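Informe de avance – evaluación del kit de pinza Kodbridge para el taller de Radport

A la atención de Jarmo Kokkonen
29/08/2018

Este informe recoge lo hecho desde la entrega del kit y lo que nos queda por probar antes de la decisión de compra. Adelanto que estamos contentos, y bastante más de lo que esperábamos cuando presentamos la solicitud.

El kit de Kodbridge llegó completo: la pinza de dos dedos, la cámara de muñeca, el cableado y el programa de grabación. El montaje sobre el brazo nos llevó una mañana. La única pega fue el conector de la cámara, que obliga a soltar la tapa de la muñeca cada vez que se quiere revisar – lo hemos comunicado al distribuidor, Trosoveck, y nos envían una tapa con ranura sin coste.

Desde entonces trabajamos con objetos pequeños de escritorio y de manualidades, que es lo que pedía el plan aprobado. Llevamos 300 intentos de agarre registrados de los 400 previstos para esta fase. Con las piezas de forma regular el resultado es magnífico. Los objetos finos cuestan más: un mango delgado gira con facilidad si los dedos no cierran centrados, y ahí la vista de la cámara de muñeca ayuda muchísimo, porque permite corregir la posición antes de cerrar.

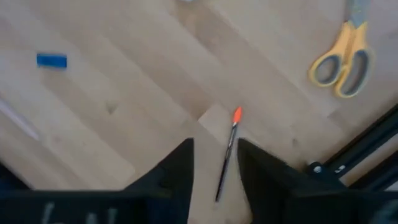
Vista desde la cámara de muñeca: útil de punta naranja entre los dedos abiertos de la pinza y, al fondo, unas tijeras.

En conjunto, el 85 % de los agarres registrados ha salido bien al primer intento. La mayoría de los fallos corresponde a los mangos finos, y confiamos en mejorar mucho con las almohadillas blandas que Edwards ofrece como accesorio. ¡Tenemos muchas ganas de probarlas! Ya están pedidas.

Un punto flojo: el enfoque de la cámara es fijo y la imagen queda algo blanda. Para guiar el agarre nos basta, para leer etiquetas no creo que sirva. Convendría preguntar a Kodbridge si hay otra óptica.

Gasto: seguimos dentro de lo presupuestado y no solicitamos ampliación.

Próximos pasos:
– Completar los intentos pendientes, con las almohadillas nuevas en los últimos 30.
– Repetir la serie de mangos finos con otra iluminación.
– Redactar la guía de montaje para el segundo puesto.
– Entregar la recomendación de compra en noviembre.

Los registros completos están en la carpeta compartida del proyecto, ordenados por objeto.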